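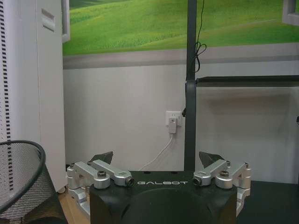 GALBOT lettering, white on black

I've had the Utness label maker since September and I'm kind of in love with it! It was $40, charges fast, and the tape peels without a fight (my old Trarnar shredded every backing). I've gone through 352 labels, mostly spice jars and cords. The app is clunky and it only saves 200 designs, so I knocked off a star. Would still buy again.

Contact Farah Sumampouw | © Vastomton | Back to top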